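From: Radoslava Krajčí
To: skarker-club list
Subject: Re: [skarker-club] cloth folding, where are we?

Hi all,

Great questions from the Stullden group, answers inline.

> Are you still picking up the cloth from the middle and shaking it
> out? We tried that with our arms and mostly got a ball.

No, we dropped that in October! We go for an edge now, even if it's a lousy edge. The fingertips close on whatever bit of hem sticks up, lift a little, and then the second arm gets its turn. Our gray cloth is thin enough that the fingers can easily grab two layers at once, so we lowered the closing speed and the approach height is now 3 mm over the table. Jacobs wrote the new approach routine and it's a joy to read, please steal it.

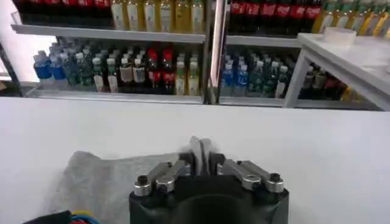

Wrist camera view, fingertips closed on the edge of the gray cloth.

> How do you decide when to stop pulling? Ours either sags or slips out.

Same trouble here for weeks. We now watch the gripped edge in the head camera and fit a line to it, and the arms move apart in small steps until the fit is good enough. Then they stop, full stop, no extra tug for luck. The step wait is 900 ms, and yes, that feels like forever when you're standing next to it, but the cloth needs time to settle. 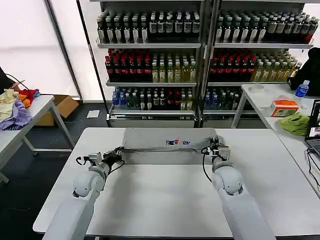
The scoring rules for the Surnton meet say a cloth counts as flat before the first fold only if the near edge is straight, so that edge is where I'd put your practice time. The far side can be a bit sloppy and you'll still get the points. For a quick check by eye I like the little blue, red and white logo — with the edge pulled tight it sits just above the line between the two grippers, and if it starts to tilt on your screen you know one arm is ahead of the other.

> Can we use your logs?

Please do! Run 3718 is the one to start with, it has both cameras and the joint data. The log viewer chokes on anything over 2000 steps, so split the long runs first (the script is in the tools folder, next to the calibration stuff).

If anybody has a nice way to tell one layer from two using only finger position, write to the list. I have a half-working idea and would love to compare!

Radoslava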